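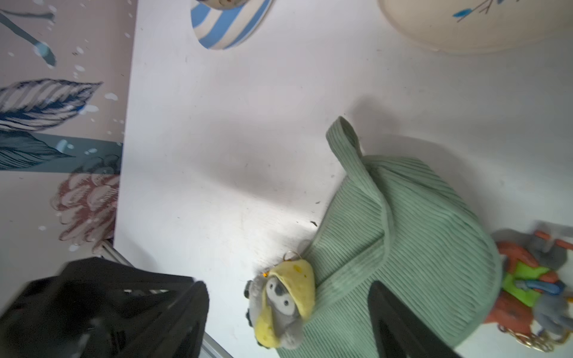
## 3.2 Keeping the gripper cell in shape

The Kekell cell is a single arm with a two-finger gripper and a small wrist camera, working over a white tabletop. We were delighted by how little it takes to keep a cell like this running well! Most of the credit goes to Misaki Nagano, who wrote the first upkeep routine in April and tested it on soft goods, the hardest thing we ask the gripper to hold.

Fingers are checked every 3000 grasps and the mounting screws are tightened again every 2000. Camera alignment is more delicate - a slight tilt at the wrist grows into a real miss at the fingertip - so we redo it whenever the fingers come off. Figure 4 shows the wrist view used for this step, with both fingers reaching in over a green corduroy bag. 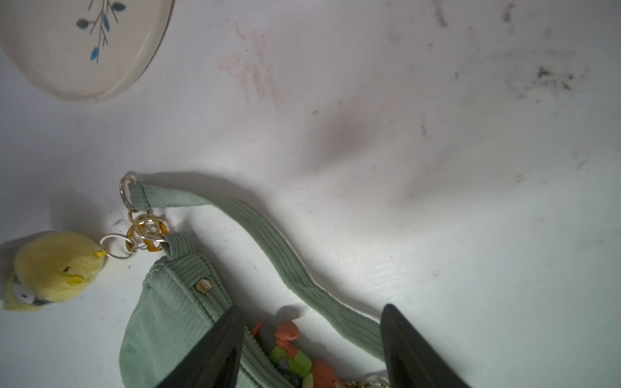 How is the alignment confirmed after a finger change? The arm closes on a printed target from three heights, and the fingertips must meet on the mark each time.

**Figure 4.** Wrist camera view of the Kekell cell, with the bag and a round white dish on the tabletop.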